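Subject: Re: [priltine-seeds] Damora not coming true, and envelopes for the winter swap
Date: 2026-05-30
To: the Priltine seed list

On the list, a member on the north side wrote:

> I had a packet of Damora from the winter swap and sowed the lot in
> March. Most have come up but the seedlings don't match. Three have
> the broad potato leaf and the rest have ordinary cut leaves. I
> thought Damora was a potato-leaf tomato. Have I been given a cross,
> or has somebody mixed up two packets? I don't mind growing them on
> but I would rather not put seed back into the swap under that name
> if it's wrong.
>
> Also, are we still using the small brown envelopes? Mine were
> glued so badly that half the lettuce seed was in the bottom of the
> carrier bag when I got home.

Taking the tomatoes first. Damora as we have it on this list is a potato-leaf plant, with a flattish red fruit that ripens late. If you have both kinds of leaf in one sowing, there are two likely causes and you can't tell them apart at the seedling stage. One is a mixed packet. The other is that bees got at the flowers. Potato-leaf tomatoes often have a longer style than the ordinary sort, and in a warm summer they cross more easily than people expect. The cut leaf is dominant, so a crossed seed from a potato-leaf mother shows itself straight away with a cut leaf. That is handy, as you can pull those out before you waste a pot on them.

When most of the packet has cut leaves I lean towards a mix-up. A bad year for crossing might give you a few odd plants, but I have never seen it give the greater part of a sowing. Grow on all three of the potato-leaf ones, and one or two of the others if you have room, and tell us what the fruit is like. If the cut-leaf plants all turn out the same as each other, they are probably a named variety that went into the wrong envelope. If they are all different, that points the other way.

Please don't return seed from the cut-leaf plants as Damora. Seed from the other three is fine if you bag a truss before the flowers open. A bit of old net curtain tied at the stem does the job. Give it a shake every day or so when the flowers are out, and take the bag off when the fruit has set. Mark that truss with wool, or you will eat it by mistake in August.

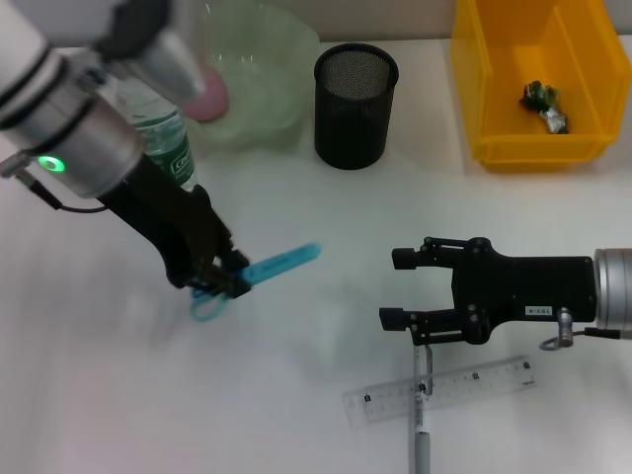 On the envelopes, I agree they were poor. We have gone through the whole stock now. The winter swap in December took in 1,155 packets, the most we have had, and we bought the cheapest envelopes going to cover it. The gum was bad from the start, and the hall was damp, which finished them off. For this year there are three choices:

Fold your own from plain paper. The sheet on the list page shows how to fold one with no glue at all, and it holds even lettuce seed if you tuck the last flap in firmly. Seed catalogues work well but write the name on a label, as ink won't take on the shiny pages.

Buy the small paper ones from Katsaros, who will do them in boxes for us. These are stuck on three sides and the flap is gummed properly. I have asked for a price and will post it when it comes.

Bring large seed (beans, peas, squash) in a twist of newspaper inside a jar, and we will packet it on the day.

No plastic bags, please. Seed that feels dry to the hand can still be damp enough to go mouldy once it is sealed up, and we had to throw away a good lot of runner beans for that reason.

On packet sizes, keep to 10 seeds for tomatoes, peppers and squash and 20 for beans and peas. Small seed goes by the pinch. Some people were putting in far more than this last time, which is generous, but the scarce things had gone by mid-morning and several members went home without any.

Labels need the name, the year it was saved and the place. If you are not sure of the name, put a question mark after it. A query on the packet is far more use than a wrong name written neatly, as the Damora business shows.

We also need to sort out the left-over stock. Anything older than five years is going to be tested in the next few weeks, on damp kitchen paper in a warm room, and what fails will go on the compost. The parsnip and onion will go without a test. The Jesolo beans are the exception. We have very little of them, and I would like two or three members to grow them this summer purely for seed. They are a climbing borlotti type, slow to get going, and they want a sunny fence and a dry end to the autumn. It is not too late to sow if you do it this week. 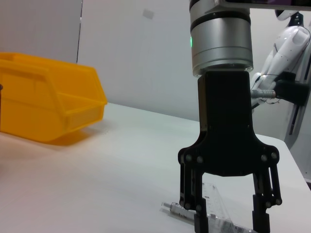

Can Jesolo be grown next to runner beans without crossing?

It should be safe enough, as runners are a different species and the two hardly ever cross. Other climbing French beans are the ones to keep away from it. Leave a few metres between them, or put a row of something tall in the gap, and save your seed from the middle of the row. Let the pods go papery on the plant if the weather allows. If it turns wet, pull up the whole plant and hang it in a shed with the door open – a garage will do, so long as air can move through it.

If you can take some Jesolo, reply to me off the list with how much fence you have and I will leave seed out for you to pick up. Please only offer if you can keep them watered through July. Last time they were grown on an open plot and hardly set a pod.

Two smaller things. The list of wants for the autumn is open, so send yours in whenever you like. And whoever left a packet marked only "the good leek" in December, please write in and tell us which leek it is, as it has come up very well here.

Priltine seed list moderator

Recent on this list
Blackfly on broad beans, pinch out now or wait?
Price for paper envelopes (Katsaros)
Folding a seed packet without glue, sheet 2
Wanted: any white beetroot
Re: Slugs in the cold frame again
Germination test results, old carrot seed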